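Draltska Two-Arm Bench Cell
Setup and care

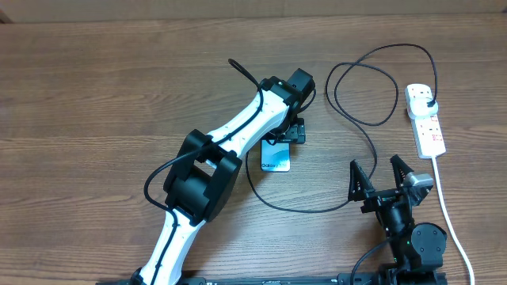
The Draltska bench cell is sold as a pair of tabletop arms on a shared base, ready to be placed on any flat, solid table. It is meant for light handling work: phones, small boxes, plugs, cords and similar items. Read this page before you unpack the second carton.

Placing the base
Set the base along the front edge of the table with both arms facing away from you. Clamp it at both ends. The tabletop must not flex when you lean on it; if it does, use a heavier table. Leave 300 mm clear past the reach of each arm. A wall behind the table is fine as long as neither arm can touch it at full stretch.

Power
Each arm has its own supply. Plug both into a grounded outlet or a strip with its own switch, and keep that switch where the operator can reach it. Do not run pumps or heaters from the same strip. Turn the arms on one at a time and wait for the status light on each.

Cables
Most service calls we get are about cables. The outside cable on each arm needs enough slack to let the elbow fold all the way, but it should not hang low enough to catch on the table. Move each joint by hand through its full range with the power off and watch the cable as you go. If it pulls tight at any point, loosen the nearest clip and feed a little more through. Do not tape cable to the joint housings — the tape leaves residue and the housings need to shed heat.

Fingers and grip force
Short jaws are best for thin, stiff objects such as phones. The longer open-frame fingers spread wider and suit boxes and soft goods. Fingers are held by 2 screws and can be changed without removing the gripper. After any change, run the grip calibration from the Tools menu. For glass or polished items start at the lowest force setting and go up one step at a time.

Routine care
Every 100 hours: wipe the links and fingers with a dry cloth, check the finger screws, look over the cables for wear.
Every 300 hours: check the base clamps and rerun the home position routine on both arms.
Every 900 hours: replace the finger pads and have the wrist joints checked for play.

If an arm drifts or sags after power-up, switch it off, support it by hand and repeat the home routine. If it happens again, stop using that arm and contact service with the serial number.

Spare parts
Short jaws, pair
Open-frame fingers, pair
Finger pads
Arm cable with clips
Base clamp

Parts and repair: Najwa Hijazi, Lerdale service desk
Training and installation: Mariama Annan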